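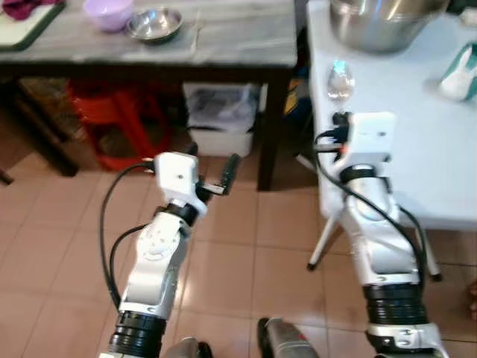 People keep asking me whether a machine can clear up a kitchen yet, so I'm going to put down what I know in one thread. Short version: parts of it, slowly, in a kitchen that has been set up to help. The hard part is a pair of tables like these two. A plastic bowl, a shallow steel bowl with a thin utensil lying next to it, a big steel pot, a small clear glass cup. A ten-year-old could put all of it away without being told twice. For two arms with two-finger grippers, each of those is a separate problem.

2/ Background, so you know where I'm coming from. I did eight years of line maintenance at a packaging plant in Nurnemstead and now I write up equipment for small shops. I like machines. I have also spent a lot of nights on the floor with a flashlight because one stopped over a piece of tape.

3/ Start with the bowl. Plastic bowls are friendly. They have a rim, they're light, and if you squeeze one a little too hard it gives. Two fingers over the rim and up it goes. Most of the demo clips you see use a plastic bowl or a plastic cup, and I would too if I were making the clip.

4/ Steel is harder. It's shiny, and shiny surfaces confuse depth cameras. The arm thinks the rim is a half inch from where it is. A shallow bowl makes it worse because there isn't much side to grab. You end up pinching the edge and hoping it doesn't tip.

5/ Clear glass is the one I'd bet against. The camera sees the table through the cup. Newer systems do better by learning from lots of examples, and I've watched one get a drinking glass into a rack cleanly. I've also watched the same one close its fingers on air next to the glass, lift, and carry nothing over to the sink with great care.

6/ A flat utensil on a flat table is its own thing. You and I slide it to the edge or get a fingernail under it. A gripper with two stiff fingers has to come straight down and hit both sides of something as thin as a pencil. Some can do it. Some push it around for a while and time out.

7/ Big pots come down to weight. A lot of the lighter arms top out at a few pounds held out at full reach. An empty stockpot might be fine with two arms, one on each side. The same pot half full of water is a different job, and I wouldn't stand near it.

8/ Then there's cloth. Picking up a rag is easy, since almost any pinch works. Folding it is slow. Wringing it out I have not seen done well by anything with two fingers. If somebody has a clip of that running more than once in a row, send it to me.

9/ Numbers, for the people who want them. A shop I write for in Lenitz let me go through the log from a table-clearing trial that ran in October. 1,237 pick attempts, mixed kitchen items. The plastic stuff was boring, which is what you want. Nearly all the trouble was clear items, thin items, and anything touching another thing.

10/ "Touching another thing" deserves its own post. Stacked bowls count. A fork inside a bowl counts. A lid on a container counts. Home kitchens are made of things touching other things. Shop floors mostly aren't, and that's why shop floors got robots first.

11/ On the shop side, the answer to "can it do chores yet" is closer to yes. Floor scrubbing, yes, for years now. Moving totes from A to B, yes. Loading a machine with the same part all shift, yes. Sweeping chips out from under a bench with hoses and cords in the way, no. We still do that with a broom.

12/ The Campos bakery tried one arm on sheet pan washing. It worked once they changed the rack so every pan sat at the same angle. That took an afternoon and some angle iron, and it did more than any software update. I'd look at the rack before I'd look at the robot.

13/ Which brings up the question to ask at home. How much would you rearrange for it? Would you put every cup back in the same spot? Keep the floor clear under the table? Most kitchens I've been in have a stool, a basket, and a bin under there, mine included. Anything on wheels has to get around all that before it picks up a single spoon.

14/ Speed. Clearing 17 items took the trial machine up to 8 minutes. I did the same table in less than one, and I wasn't hurrying. If it runs while you're at work, maybe you don't care. If it's in your way while you're making dinner, you'll care a lot.

15/ Somebody will ask about price, so: the arms get cheaper every year, the time spent setting them up doesn't. A place in Brundilgate told me they spent 400 hours getting one station to where they could walk away from it. One station, same parts, good lighting.

16/ Safety, short. Light arms at low speed are pretty safe to be near. They'll bump you and stop. What they're holding is another matter. I'd keep knives and anything hot off the list for now, and I'd want to know where the stop button is before I knew anything else about it.

17/ What I'd hand over today if I had one at home: plastic dishes from table to counter, toys into a bin, laundry from the dryer into a basket (into it, unfolded). What I'd keep: glass, knives, the stove, wiping up grease, and anything my grandmother owned.

18/ A few replies already, answering together. No, a dishwasher doesn't solve it — loading the dishwasher is the chore. Yes, suction cups help with plates, as long as the plates are reasonably clean. No, I don't think legs matter much in a kitchen. Better fingers would do more.

19/ And for the person asking if they should wait to buy: if you need help in the kitchen this year, get a good dish rack and a cart with wheels. I'll do the floor machines in a separate thread, with the brush wear photos I promised last time. Still sorting through those.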